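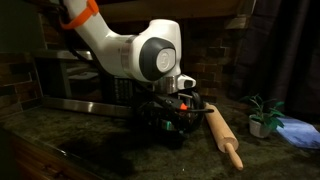 What kind of examples do you collect at Kastik?

Mostly small kitchen jobs, the sort of thing you do at home without giving it a thought. We want our learning system, Rutirov, to see the same job done many times over, with all the little differences that creep in. A rolling pin on a granite counter is a good one to learn from, with its smooth round barrel and a handle that is narrower than the rest, and we're rather fond of it!

How many examples does one job need?

We aim for 700 before we train anything. A good session gives us 18 or 19, so please be patient with us (we do try to be patient with ourselves). The first full set was started in March.

Do you move things between examples?

Yes, all the time. We turn the object a little, slide it along the counter, or start the arm from a different height.
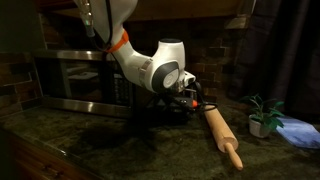
We also change the lights now and then, bright for one batch and dim for the next, so that Rutirov doesn't get too attached to one look.

Do you keep the tries that go wrong?

We do, and we're glad to have them. They get their own label and go in a separate folder, and a person looks over each one before it is used.

Can I help if I've never worked with a robot?

Please do! Training takes 2 hours at our Trevaskis kitchen, and you'll have somebody beside you the whole time. Sign up through the Drirkine page, where the open sessions are listed, and bring any questions you like.

Last updated 3 December 2022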